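Bredton Studio — Design and Playtest Notebook
Entry: Oct 18, 2023
Entered by: Thư Ung
Project: Tresudia (visual novel, build 57)

Purpose of the session. To establish whether players reach the third chapter with a clear understanding of the affection system, and to decide whether the Todorova route should remain in its present order. The previous build was reviewed in May and most of the comments from that review have now been closed.

Method. Each tester played from the title screen with a fresh save. The text speed was left at the default. Testers were asked to speak their reasons aloud at each choice menu and were given no help unless the game stopped responding. Voice lines were switched off, as the recordings for chapter two are still being edited.

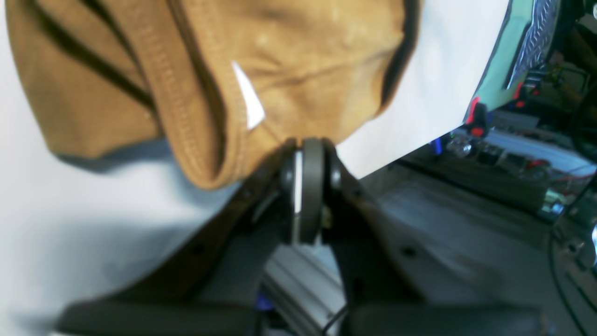
Chapter one. The opening conversation at the ferry office runs well. Testers read the whole of it and did not use the skip button. The first choice (accept the letter, refuse the letter, ask who sent it) was understood by all. The third option leads to the same reply as the first, and two testers reloaded to check this and were disappointed. A separate reply is to be written. It need only be four or five lines.

Chapter two. The affection meter has a maximum of 100, and the player begins this chapter with whatever was earned in chapter one. The script, however, tests for 200 at the greenhouse door. This is a leftover from the old scale and explains why the door scene has never once appeared in play. Corrected in the script file after the session; not yet tested in a full run.

The dinner conversation remains too long. Todorova explains the history of the house twice, once before the soup and once after it. I recommend that we keep the second telling, where her manner has begun to change and the player has some cause to doubt her. The first should be reduced to a single remark. 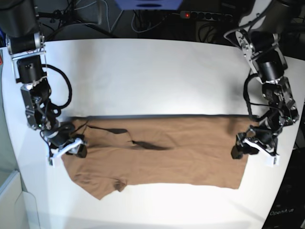

Bench with both arms and the light brown T-shirt.

Chapter three. The route lock comes into force too early. A player who has been polite to everyone is placed on the Todorova route without any notice — this was raised by each tester in turn. Options considered:

Move the lock to the end of the lantern walk.
Leave the lock where it is and add a plain confirmation before it.
Remove the lock and let the ending depend on the meter alone.

I favour the first. The second breaks the mood of the scene, and the third would require new text for the whole of the final morning, for which there is no writing time left in the schedule.

Saving and loading. A save made during a choice menu restores the background and the music but shows the wrong portrait. The fault is present in the Prolora engine's own sample project, so it does not come from our scripts. Until a repair is available, saving should be disabled while a menu is open.
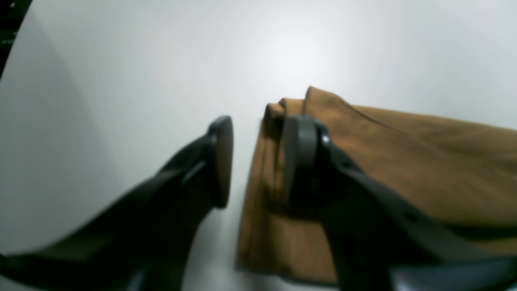

Text and display. The italic face used for inner thoughts is hard to read against the night backgrounds. Increase the opacity of the text box by one step and compare. The word "harbour" is spelt two ways in chapter one. The names in the log window overlap the first letter of the line when the larger font is selected.

Actions
1. Write the separate reply for the letter choice. (T.U.)
2. Full run of chapter two with the corrected greenhouse value.
3. Move the route lock and check that older saves still load.
4. Cut the first telling of the house history.
5. Disable saving in menus.

Open question: whether the bad ending should unlock the gallery picture. Opinion was divided and the matter is held over until the lock has been moved.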